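Préparer une cellule à bras robotisé avant une série d'essais : règles de base

Ce guide reprend la procédure que nous appliquons à l'atelier Farnari pour les essais de manipulation sur table. Il concerne les bras légers, montés sur table ou sur portique, qui déplacent de petits objets à vitesse réduite. Il ne remplace ni l'analyse de risques de votre établissement ni la notice du fabricant. Si vous partez de zéro, lisez d'abord les normes ISO 10218-1 et 10218-2, puis la spécification ISO/TS 15066 si des personnes doivent rester à portée du bras.

1. Délimiter la zone

Relevez la portée maximale du bras, outil compris. L'outil est souvent oublié : une tige ou un doigt long ajoute une distance qui n'apparaît pas dans la fiche technique. Chez nous, la tige de poussée dépasse de 156 mm sous la bride. Marquez la limite au sol et affichez le plan à l'entrée de la cellule. Aucun poste de travail assis ne doit se trouver à l'intérieur.

2. Fixer le plan de travail

Un panneau simplement posé finit par glisser. Vissez-le dans la table et contrôlez le serrage au début de chaque série. Les têtes de vis doivent rester hors de la trajectoire de l'outil. Si ce n'est pas possible, déclarez-les comme obstacles dans le logiciel.

Notez la hauteur du plateau après fixation. Un panneau remplacé n'a jamais exactement la même épaisseur que le précédent, et la hauteur plancher de l'outil est à reprendre à chaque changement.

3. Régler les limites logicielles

Trois valeurs sont à saisir avant la première mise en mouvement : vitesse maximale de l'outil, hauteur plancher, limites latérales. Nous gardons 2 mm entre la pointe et le bois. Les limites latérales s'arrêtent avant le bord du plateau, pour que l'outil ne pousse pas un objet dans le vide.

Protégez ces valeurs par un mot de passe distinct de celui de l'opérateur. Sur notre contrôleur Plitetti, le profil se charge sous le numéro 278. Vérifiez à l'écran que c'est bien lui qui est actif.

4. Disposer les objets

Regroupez les pièces et laissez une zone dégagée pour l'approche. Évitez de les placer contre les bords. Pour un tri par couleur ou par forme, consignez la disposition de départ au journal. La mise en place se fait bras arrêté, mouvement verrouillé, par une seule personne.

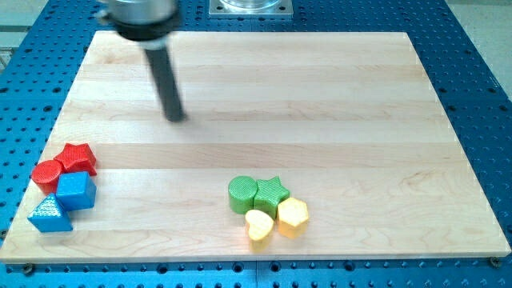 Selamawit Ayele demande d'ajouter ici une consigne sur la remise en place en cours de série : si une pièce tombe ou se coince, on déclenche l'arrêt, on attend l'immobilisation complète, puis on entre. La pause logicielle ne suffit pas, car le programme peut reprendre à distance. La consigne vaut désormais pour toutes les cellules.

5. Tester l'arrêt d'urgence

Un essai par poste, bras en mouvement lent, sans personne dans la zone. Inscrivez le résultat et vos initiales au journal. Un essai non inscrit est considéré comme non fait.

Mise à jour : 30 août 2024

Commentaires (3)

cidley_maint
Pour le point 2, on met un trait de peinture sur les vis. Un coup d'œil suffit pour voir si ça a bougé.

Saraç
La hauteur plancher, vous la mesurez à froid ? Chez nous l'écart après une heure de marche n'est pas négligeable.

Farnari atelier
@Saraç : après vingt minutes de chauffe, à vide. On va le préciser au point 3.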